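Pen holder

A pen holder (also called a pen cup, a pencil cup or a desk tidy) is a small open container that keeps pens, pencils and markers standing up on a desk. I've been keeping this page of household things going for a while now, and I put this one off for ages because I figured there wasn't much to say. Well, there is!

Types

The one most of us grew up with is a plain round cup, often a retired coffee mug. Then there's the mesh kind, usually steel with tiny holes all over, coated in black or silver. Mesh is light and dust falls right through the sides, though the finest pencil leads love to get stuck in it. Ghazala Mengal, who wrote the stationery pages before me, swore by the tall rectangular ones — they sit flush against a wall or a monitor and waste no corner space. Wood, leather and ceramic ones exist too, and they tend to cost more and tip over less.
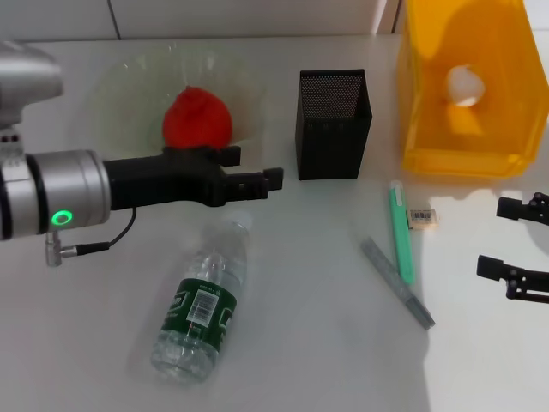 Use

A holder works best for things you grab all day, like a pen, a highlighter, maybe a ruler. Erasers are a pain in a tall one because they sink to the bottom and you end up dumping the whole thing out (I do this almost weekly). I keep mine in a shallow dish or a little plastic bin next to the holder, and drinks go on the other side of the desk, after an accident in July that I won't go into.

Store pens however you like, but markers with one tip are usually happier lying flat or tip down. Standing them tip up for weeks can leave them scratchy.

Cleaning

Mesh holders do fine with warm water, dish soap and an old toothbrush. Dry them right away, especially along the bottom seam, where the coating chips first and rust gets in.

Collecting

Yes, people collect them. Waqas Bukhari in Terkivstead has 954, mostly ceramic, and he's hoping to reach 1,000 — he'll take chipped ones if the glaze is good.

See also: Desk organizer, Pencil case, Eraser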